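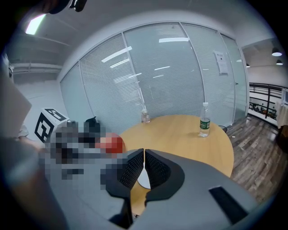
Resizing a channel-set wedding band, size 6 to 7

ustenside_38
Band is 14k white gold, channel set, stones halfway around. Local shop quoted $112 to go up one full size. A second shop refused the job and suggested a remake at $1,318. Is one size really a problem for a channel?

hwangbench
Half channel, one size up is routine. The cut goes at the bottom of the shank and a piece is added. The channel walls open slightly as the curve relaxes, so every stone needs to be checked for movement afterward.

Annelies Van Leeuwen
Disagree with "routine." It depends on wall thickness. I have repaired 4 of these where the stones rattled within a month. Ask whether the quote includes tightening — many don't. 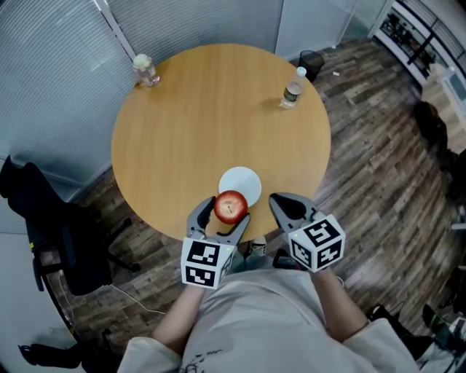
Re: Resizing a channel-set wedding band

hwangbench
Rattling means the shank was stretched on a mandrel instead of cut. Different procedure, different result.

Annelies Van Leeuwen
Two of mine were cut and soldered correctly. The walls were thin from wear.

ustenside_38
Ring is a Stiretti, bought new last September, so wear should be minimal. The $112 covers tightening but not rhodium plating.

hwangbench
Then get it replated. The solder seam will show on white gold otherwise.

17 replies hidden. Log in to view.
Shares: 4
© Zomstead Forums | Contact | Back to top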